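Ticket 574
Site: Zarovcombe, upstairs workroom
Reported problem: white table drifts and wobbles, utility knife goes missing on it
Priority: low (raised to medium by the person who sat in the chair)
Status: open, sort of

09:10
Table rocks when leaned on. Reporter blames the floor. The floor has been there longer than the table and has had no previous complaints.

09:25
Folded a Pallo delivery note and put it under the near-left leg. Rocking reduced. Writing on the table now merely looks nervous.

10:05
Second complaint, that the flower stems for the Solheim window "roll about". They are artificial and weigh nothing, so anyone opening the door too briskly can shift them. Advised opening the door less briskly. Advice not well received.

11:40
Room looked over again before touching anything else. Knife found in the middle of the tabletop, where knives reported missing usually are. Water dispenser and the spare jug with the red handle are by the back wall, well clear of the table. Whiteboard has a fan behind it, handy only if you want a cool whiteboard.

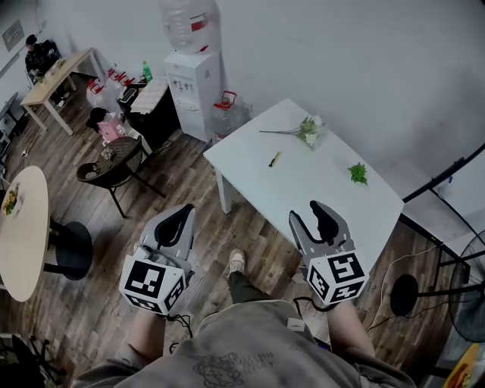
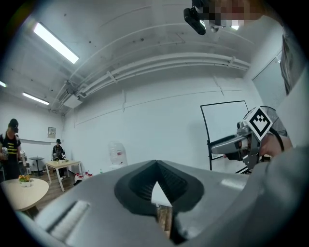

Fault 2: the air
Complaint reads "stuffy at one end, arctic at the other". The wall unit is up at the top of the wall and the pipes go across the ceiling, so moving it is a job for someone with a ladder and a budget. We have a ladder.

Tried so far:
Louvres pointed up. Arctic end improved, according to the arctic end.
Fan on low. No change, though a bag fell over.
Fan on high. Flowers left the table. See 10:05.

14:15
Measured the wicker chair to the table: 335 mm from seat to underside. Too low for working at, which explains the elbow remarks in the last ticket. Cushion is staying. I was told this twice.

Outstanding
Proper foot for the table leg, allow 10 days.
Retractable knife to live in the drawer, blade in.
Move the fan out from behind the whiteboard. Ask first, there is apparently a history.

Logged by Ella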